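Hand-held Grippers, Week 6 Handout
2024-12-12
By the Livum Lab teaching staff
3 min read
14 shares | 2 comments

This week covers recording with the hand-held gripper. You will need the notes from the Tastgate session on calibration, and your team should already have a working login for Flondus, where all recordings are stored.

Terms used in this handout. The finger is the arm and the pad together. The pad is the block that touches the object. The opening is the distance between the two pads, measured at the tips. Please use these words in your lab reports so that we can compare results between teams.

Before you record, close the gripper fully and check that the pads meet along their whole front edge. If they touch only at one corner, loosen the pad screws, realign and tighten again. Do not overtighten - the screw holes strip easily and a new pad takes most of an afternoon to print. Then open the gripper fully and start the recording from that position.

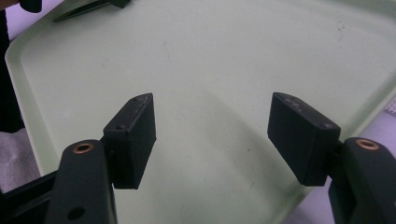
Fig. 1. Gripper open over the tray, nothing held. Note the matching angle of the two pads.

Each recording should start and end with the gripper open and the tray in view. Hold still for a moment at both ends. The Zheng script looks for these still periods when it cuts the data, and it will throw out a recording where it can't find them.

Last May's class collected 3,114 recordings, and about 400 were lost at the cutting step. Most of the lost ones began with the hand already moving. The target this year is 3,000 usable recordings for the whole class, so check your rejects at the end of every session and redo them the same day if there is time.

Common mistakes:
- Tilting the wrist so far that one finger hides the other
- Pushing down on the tray with the pads
- Changing grip on the handle partway through a recording
- Saving under another team's folder in Flondus

For the lab report, hand in one page per team. Give the opening at rest, the number of recordings kept and rejected, and a short paragraph on which objects were hard to pick up. Plots are optional.

0 new comments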